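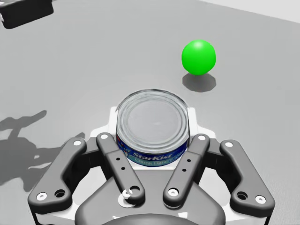 Flanska Passer 4 Review: Rebounder for Off-Ice Puck Work

The Passer 4 is a four-sided rebounder for stickhandling and one-touch passing off the ice. Flanska sells it as a flat-packed kit with a steel base, four rubber bands, corner posts and a bag of hardware. I used it in a garage from December until the end of our league season, mostly on a synthetic shooting tile and sometimes on bare concrete.

Assembly

The posts bolt through the base from underneath. The supplied hex key fits but is short, and I switched to a ratchet after the second post. The instructions show the washers on the wrong side of the base plate. If you follow the drawing, the bolt heads sit proud and the unit rocks. Put the washers inside the recess and it sits flat.

The bands hook over the posts and are tensioned by rotating a collar. Each collar has 6 stops. The first two are too slack to return a puck at all. I settled on the fourth for passing and the fifth for quick hands drills.

Rebound

On the tile, a regulation puck comes back straight and loses a moderate amount of speed. A hard pass from across the garage returned to the blade without my having to reach. Passes that hit within a hand's width of a post come back dead or kick sideways. Every band rebounder I have tried does this, and the Flanska is slightly better than the older Westido, which has wider posts.

Puck height matters more than I expected. The lower edge of the band sits a little high, so a puck that arrives flat is caught by the bottom third of the rubber. A wobbling puck can slip under. It happened often enough on concrete that I stopped using a puck there and went to a weighted stickhandling ball. The ball comes back faster and bounces less predictably, and stop three is enough.

Stability

The base has rubber feet and two slots for weight plates. Without plates it creeps backward on the tile after a few dozen hard passes. With a plate in each slot it stays put. The slots take standard plates only, and the retaining pin is loose enough to rattle.

Durability

I kept a log of passes for the first part of the test. At 700 there was no visible wear. At 1,000 the band facing me had a light gray scuff line and had lost a little tension, which one more stop on the collar corrected. I rotated the unit a quarter turn at that point and stopped logging. By the end of the season it had taken more than 4 months of regular use and all four bands were still in service.

One collar developed play. Flanska replaced it on request, and the new part has a deeper notch.

Second opinion

Afshin Yazdani plays defense on my team and borrowed the unit for two weeks. He shoots left and passes harder than I do. He ran it at the top stop and found the return too quick for backhand work in a small space. Mahsa Khosravi, who coaches our under-12 group, used it for a station drill and liked that two skaters can work opposite sides without moving the base. She would not leave it with younger players unless the plates were in.

Compared with the alternatives

The Westido is lighter and folds, but it has two working sides and the hinge flexes on a hard pass. The Hollen board clamps to a shooting pad and gives the truest return of the three. It needs the matching pad, so the total cost is higher.

Verdict

Good rebound, sound base once weighted, poor instructions. Buy it if you have a smooth surface and room to work from more than one side. On rough concrete, get the Hollen and its pad. Spare bands are sold in pairs.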